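Equipment planning for handheld-gripper data collection

Equipment planning for handheld-gripper data collection covers the selection, budgeting and replacement of devices used to record household tasks for robot training. It deals with the handheld tools themselves, the computing and storage behind them, and the labor and site costs that come with recording in private homes. Planning is normally done before a robot arm is purchased, as the choice of gripper limits which arms can later use the recordings.

Background

Early collection programs relied on teleoperation, in which an operator drives a complete arm. Each workstation needed an arm, a controller, a mount and a floor area that could be fenced or supervised. Handheld tools removed most of these items from the budget. The operator carries the fingers and sensors directly, and the site needs no changes beyond a place to work and a power outlet for charging.

The shift moved spending from capital to operations. In the model described by Gunnel Sandberg, the handheld device is treated as a short-lived asset, while operator hours and data review are treated as the main cost. Murray Rakena's planning notes for the Whitcombe program follow the same division but list fingers and labels as consumables.
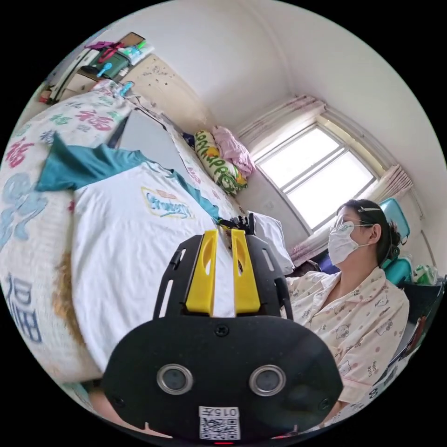 Unit count is set by the number of operators working at one time, plus spares. The Whitcombe plan of 27 March 2020 called for 6 devices in service and 2 held in reserve. Reserve units are kept calibrated to the same standard as those in service, so that a swap does not require a new calibration session at the site.

Cost categories

Handheld unit. The purchase price includes the housing, finger mount, sensors and onboard electronics. Quotations should state whether calibration is included. Allano quotes it as a separate line, while Grirard includes it in the unit price and charges for later recalibration.

Fingers. Soft or printed fingers wear at the contact faces. Replacement sets are ordered with the first shipment, as later batches may differ slightly in stiffness or color. A change in color can matter when the fingers are visible in the recordings.

Identification. Each unit carries a number and a machine-readable code. The code links recordings to a calibration file and a service history. Labels are cheap, but an unreadable label can make a session hard to trace.

Storage. Multi-camera video sets the storage requirement. Budgets commonly provide for two copies, one at the collection office and one elsewhere – a third temporary copy exists while data is being transferred.

Labor. This covers recording time, travel, setup, and review of the material. Household work with clothing and bedding takes longer to review than rigid-object work, as the end state of folded cloth is harder to grade.

Site costs. Payments to households, cleaning and insurance fall here. Bedrooms, kitchens and living rooms are usually budgeted at a single rate. 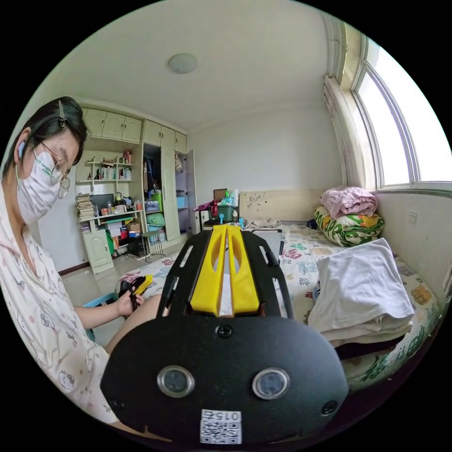 Handheld gripper with two yellow fingers in a bedroom used for recording.

Sizing

Two methods are in use. The first starts from a target number of accepted recordings. A plan with a target of 3,000 divides this by the expected daily output per operator, then adds an allowance for rejected material. The second starts from a fixed sum and works back to the number of operator days it will support. Kwok-wai Wu recommends the first method for single-task programs and the second where the task list is still open.

Rejection rates from one type of task should not be applied to another. The Madum budget used a rate taken from tabletop work and had to be revised in March after garment tasks were added.

Purchase and lease

Leasing is offered by some suppliers and generally includes repair. It suits short programs. Purchase is preferred when the same finger geometry will be fitted to an arm, as the owner can then keep matched parts. Lease terms should state who holds the calibration files at the end of the term.

See also

Robot end effector
Teleoperation
Total cost of ownership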